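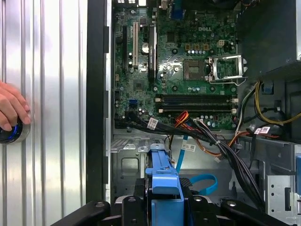
By M. Yeoh, Staff Writer and Chief Answerer of Odd Questions, Wukden Kids

Why does your computer think it's Tuesday-ish?

Switch a computer off, pull out the plug and leave it in the cupboard until August. When you turn it back on, it will probably still know the time. Rude, considering you can't find your own shoes.

The trick is a tiny clock on the motherboard, the big board all the other parts plug into. The clock runs on its own little battery, often a flat, round one like a fat silver coin.

Inside is a sliver of quartz crystal. Give quartz some electricity and it wobbles, always at nearly the same speed. In most computers it wobbles 32,768 times a second. The clock counts the wobbles, gets to the end, adds one second and starts again. It never asks for a snack.

"Nearly" matters, though. Crystals speed up or slow down a bit when the temperature changes, so the clock can drift by up to 4 seconds a day. Once your computer is online, it checks with a better clock and quietly fixes itself.

When the battery goes flat, the computer may decide it's a year before you were born — and it will be very sure about it.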